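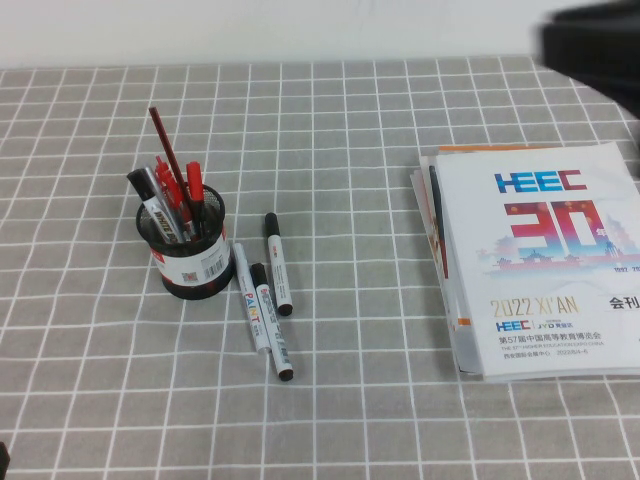

Bitar is my collection of notes and photos on how desk stuff gets put away, and this part covers pens, pencils and markers. I started it after one too many arguments with Tươi Doãn over whether a pen cup counts as tidy. I say it does! The black mesh holder on the gray grid cloth is my kind of cup, with the red pens bunched in the middle and one long dark red pencil poking up over everybody. The three markers lying next to it on the cloth, one of them a paint marker, get the label "out." Anything standing in the cup is "in," even if it leans.

What you get
The full set has 3,184 photos, plus a plain text list with one line per photo. Each line gives the holder type, what's in it, what's out, and a notes column where I ramble (sorry, Diễm Đặng has asked me to keep it shorter).

Labels
There are 7 item types: pen, pencil, marker, paint marker, highlighter, brush, other. If I can't tell a pen from a marker, it goes in as other. Please don't "fix" those without looking at the photo first. Cap color is the color of the cap only. I skip barrel color because printed barrels drove me nuts.

Checking
Diễm went over 100 lines in September and we disagreed mostly on paint markers, which I'd been calling plain markers in the early batches. Those are redone now. The first 50 lines still use my old spelling "hilighter," so search for both.

To do
Drawer trays, and the notes column for the Velturora batch.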